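Tirska Matchday 2 football rebounder: long-term review

I coach an under-elevens side and play a bit of five-a-side myself, badly. The Tirska Matchday 2 is a rebound net on a steel frame, angled so that the ball comes back to you off the ground or in the air depending on how you set it. I bought ours with my own money and paid £187, delivery included. Tirska had no part in this review.

Putting it up took me 40 minutes on my own the first time. The instructions are drawings only and the third drawing is the wrong way round, so the lower crossbar looks as if it goes in front of the legs. It goes behind. Once the net is hooked on you won't need to take it off again unless you are storing the frame flat.
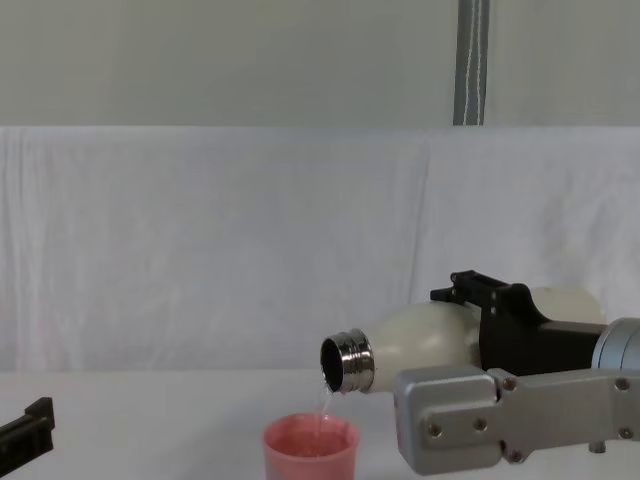 The net itself is good. It is knotless, fairly tight from new, and a firm side-foot pass from the edge of the box comes back at a pace a ten-year-old can control. Ours has slackened a little along the top edge but the hooks can be moved in one hole to take that up. I run sessions in short blocks, with players taking turns at the net and then stopping for a drink. A block of passing, first touch and turn is enough for most of them before the standard drops.

There are three angle settings. The lowest gives a ground pass and is the one we use most. The middle one sends the ball back at about knee height, good for volleys. The highest is meant for goalkeepers and headers, and I don't use it with the children. Changing from one to another means pulling a pin on each side, and the pins are stiff. I have put a spot of oil on them twice.

Off-centre shots are the weak point. Hit the outer strip of the net and the ball goes off sideways, often a long way. The older Jiltia rebounder we had before this one was better there, though it was smaller and the frame bent when a parent sat on it.

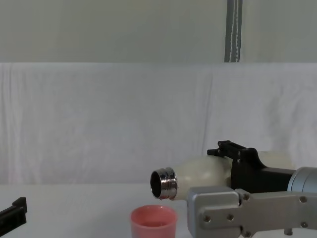 Page last changed: July 4, 2020

Stability depends on the ground. On grass, with the four pegs in, it stays put. On artificial turf you can't use the pegs, and a hard shot will walk it backwards. Tirska sells weight bags as an extra. I used two old sandbags across the back bar and they do the job. Indoors it slides on a sports hall floor and I would not bother.

Carrying it is a two-person job. It folds, but it is still a long, awkward thing, and it only goes in my car with the back seats down. The bag supplied with it split at the zip in May. I now use a Melnyk kit bag, which is slightly too short but has a proper handle.

The paint has chipped at the feet and there is some rust there. Nothing has bent or snapped.

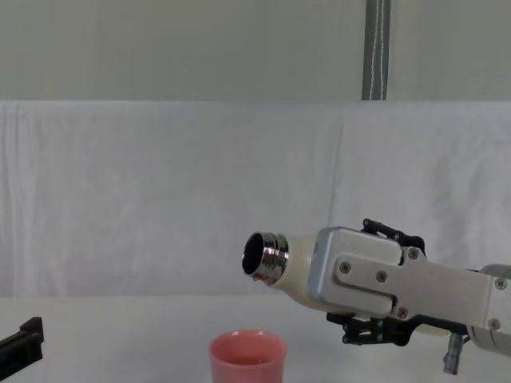 Proditz left a comment to say that the rust gets worse quickly if the frame is left out over winter, and that the plastic feet can be pulled off and the ends of the tubes dried out after rain. Theirs went through at one foot in the second year. I had not thought to take the feet off, and have done so since.

Would I buy it again? Yes, for grass. For a club that trains mostly on artificial turf I would look for something heavier. Spare nets and pins can be ordered separately, and I would get a spare pair of pins at the start.

Score: 3 out of 5 on turf, 4 out of 5 on grass.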